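Keep the Sweater
2/18/10

I have a gray sweater that my sister-in-law calls the dishrag. She's been calling it that for years, and every holiday she offers to buy me a new one, and every holiday I say no thank you, and then we eat pie. I bring it up because I spent most of January thinking about why I won't give in, and I've talked myself into an opinion big enough to bother you with.

My opinion is that we get rid of clothes way too early, and that most of the reasons we give are pretty flimsy.

What set me off was a trip to the mall at Trevesgate. I went in for socks. I like to think I'm a person who can go in for socks! But the store had a whole table of sweaters marked down to 14 dollars, and I stood there petting them like they were puppies. They were soft. They were very, very soft. I bought one in dark green and felt terrific all the way to the car.

I wore it two times. After the second wash one sleeve had grown and the other hadn't, and the hem had started to curl up like a potato chip. I took it back, and the girl at the register was perfectly nice about it and told me to pick out another one. Same table, same sweaters. She honestly seemed puzzled that I wanted the money instead.

Maybe I'm just cheap. My family would back you up on that. But I grew up in Yau, where there was one clothing store and it closed early, and you learned to look a thing over before you brought it home. My mother turned every sweater inside out right there in the aisle (I wanted to crawl under the coats) and tugged on the seams. If she didn't like what she saw, back it went. If she did like it, you were going to be wearing that sweater until your wrists stuck out, and then your cousin was going to be wearing it.

I don't want to get misty about those days. Hand-me-downs itched, and I had a brown cardigan in fifth grade that I still hold a grudge against. What I do miss is the idea that a sweater was supposed to get old. You expected it to fuzz up at the elbows. You had a good one and a house one, and the good one got demoted when its time came, and then it had a whole second career raking leaves.

Old knits and I get along fine. A little pilling doesn't scare me, and a crease down one side from being folded and forgotten doesn't either.

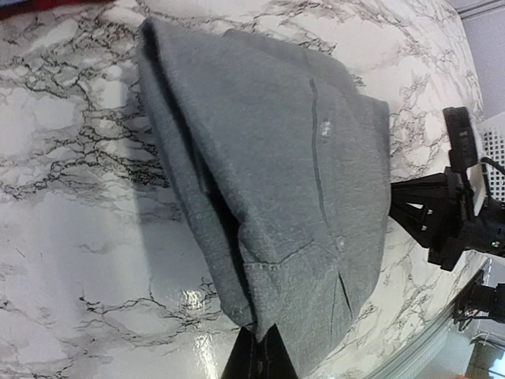 What I'd ask people to do

Not much, really. I'm not going to tell anybody to learn to knit. I tried once, from a Simance kit with the yarn and the needles and a cheerful little booklet, and what I made was a scarf shaped like the state of Idaho.

But you can learn to close up a small hole. It takes maybe 40 minutes the first time, with some swearing, and a lot less after that. You can wash a sweater in cool water and lay it flat on a towel and leave it alone. You can go over the fuzz with one of those combs from the drugstore while you watch TV, which I find weirdly satisfying – like picking at a label on a bottle.

And you can wait. That's the big one for me. When I get the itch to clear out a drawer, I put the pile on the closet shelf and leave it there through one whole winter. Most of it does end up going, I'll admit. A few pieces come back down the first cold morning, and I'm so glad to see them.

Now, a friend of mine argues that donating fixes all this, so what's the harm? She drops bags at the Trarnarent thrift shop every couple of months and feels great about it. I shop there too, and I'm grateful for her bags! But go look at those racks sometime. So many of the sweaters are in the same shape my green one was, twisted and curling after hardly any wear, and I can't imagine who is going to take them home. Giving away something that was worn out before it was old just hands the problem to the next person.

I know some folks love new clothes, and a new coat in the fall is a real pleasure, so go ahead and have it. Buy the one you'd be willing to mend. Pull on the seams first, right there in the aisle, and let your kids be embarrassed.

As for the dishrag, there's a thin spot coming near the left cuff, and I've already got the yarn for it. It doesn't match very well.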